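The Night Kunard Changed Hands

I was frying onions when the shooting started up by the Kunard barracks. My radio said the militia had crossed the bridge at Vik, 242 men and two trucks, and then it played accordion music – for an hour! I ate on the kitchen floor, pan and all, and counted nothing but the gaps between bangs.
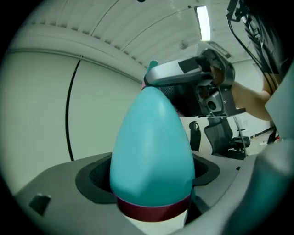
Morning

The flag was different. The bakery opened anyway, so I got in line and bought my usual rolls.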